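Flikar Coast Geology Trail: Second Progress Report
Reporting period: April to July
Prepared by the Flikar trail team for the Viltine Fund

Summary

The trail is on schedule apart from the northern section, where erosion of the access path has forced a change of route. Eleven of the planned stops have their text approved. School visits started in May and drew 241 students by the end of term. Spending is within budget on every line except path work.

Route and stops

The original plan had 13 stops between the harbor and Borkumness. We have kept that number but moved 2 of them. Stop 9, the raised beach, now sits on the inland side of the road, where the old shoreline shows in the bank behind the parking area. Stop 12 was to be at the foot of the cliffs at Borkumness. A rockfall in early spring covered the lower end of the path, and the landowner has asked us to keep groups off it. The new stop is on the headland. From there visitors can see the folded beds in the cliff across the cove, though they can no longer put a hand on them. We think this is a loss for the younger groups in particular and have asked the landowner to look at the question again after the winter.

The glacial boulders at stops 4 and 5 were checked against the survey notes. The larger one had been recorded as local granite. It is a gneiss and must have been carried in by ice from farther inland. The panel text has been corrected.

School visits

Each visit is a half day. Students walk stops 1 to 6 with a guide in the morning and then do an indoor session on how layers are laid down, tilted and worn away. Teachers rated the walk higher than the indoor session. The most common comment was that the indoor session had too much talking at the start. We have cut the introduction from 25 minutes to 10 and moved the sediment jars to the beginning.

The guide notes have been rewritten for grades 4 through 6. A version for grades 7 and 8 is in draft and covers the ice age material in more depth, including how the coast has risen since the ice melted.

Crumpled cloths, orange and teal among them, lie along the back of a cream-white table.

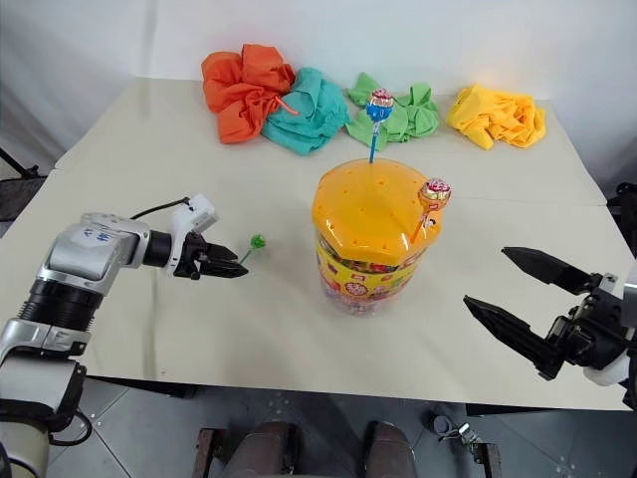

Panels and printed material

Illés, the design firm, delivered first proofs of all the panels in June. The cross sections are clear and the colors follow the key on the regional geological map. We sent back two sets of corrections. The first was for type size, which was too small to read from a wheelchair. The second was for the time scale, where the break between the sandstone and the clay above it had been left out.

The folding map will be printed after the new position of stop 12 is confirmed. The audio guide has been recorded for stops 1 through 8.

Budget

Path work has run over because of the added fencing on the headland. We have covered this from the contingency line and are not asking for more money. Printing is under budget so far, but most of that cost falls in the next period. Guide fees are as planned.

Problems and risks

Parking at the raised beach is limited to one bus. When two schools book the same morning, one has to start from the harbor end and walk the route in reverse. The guide notes do not yet allow for this.

Next period

Final proofs to be signed off in September.
Panels installed at stops 1 through 8, then the rest as weather permits.
Grade 7 and 8 notes tested with one school.
Audio recorded for the remaining stops.
Guide notes revised for groups walking from the harbor end.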